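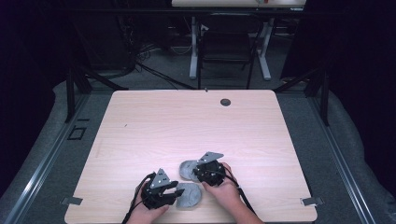 Photo: Judetis

How to Wash Wool Socks by Hand (and Keep Them Soft All Winter)

I put off washing wool by hand for years. It sounded like the kind of chore that takes up a whole afternoon and leaves the bathroom floor soaked, and so every fall I would buy nice socks and every spring I would throw out a pile of stiff, shrunken ones. I'm happy to say the whole business is much easier than I feared, and I've come to look forward to it a little, especially with the radio on and a pot of tea going.

What you'll need

A clean sink or a dishpan
Wool wash, or a very mild shampoo
2 bath towels
A flat place to dry things, away from the heater

I use the unscented wool wash from Trolitz, which I order by the bottle, but any gentle one will do the job. Please skip the fabric softener! It coats the fibers, and your lovely warm socks end up feeling a bit greasy.

Getting ready

Turn every sock inside out. Most of the dirt and all of the smell is on the inside, and the fuzz that forms from rubbing in the wash will end up where it doesn't show. While you're at it, run your hand down into the heel and toe and feel for thin spots. If you find one, set that sock aside and darn it first – a thin spot can turn into a real hole once it's wet and heavy. I keep a little card of Tazi mending yarn in the drawer for this, in gray and navy, and those two shades cover nearly everything my family wears.

Sort by color too. Red socks are not to be trusted, even old ones.

Washing

Fill the sink with cool to lukewarm water and stir in a small squirt of wool wash before the socks go in. Push them under gently until they're wet all the way through, then walk away for fifteen minutes or so. No scrubbing, no wringing, no swishing them about like you're panning for gold. Rubbing is what makes wool felt, and once it has felted there's no getting it back.

Drain the water, press the socks against the side of the sink, and rinse in fresh water of the same temperature. A sudden change from warm to cold is hard on wool. If your wool wash is the no-rinse kind, you can skip this step and feel very pleased with yourself.
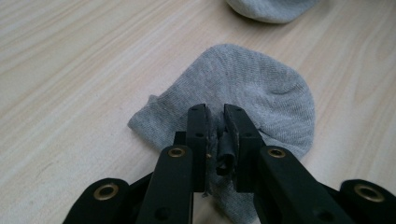 Laundry & Mending

Shaping and drying

Lay the socks in a row on one towel, roll it up like a jelly roll, and lean on it with your forearms. Unroll it, turn the socks right side out, and spread them on the other towel. Now take a minute to pat each one into shape, smoothing the ribbing and easing out any folds at the heel. They'll dry exactly how you leave them. If the cuffs have gone loose, nudge the ribs closer together with your fingers while they're damp.

In November 2020 I bought a mesh drying rack from Dostanik, and it does speed things up on a rainy day, but a towel on the table worked fine before that. Turn the socks over once the tops feel dry. Thick ones can take 2 days in my house.

Putting them away

Fold them in half, or lay one on top of the other, and leave the cuffs alone. Balling them up stretches the tops. Around here the heavy pairs go into a cotton bag in April with a cedar block, clean and completely dry, and come out again with the first frost.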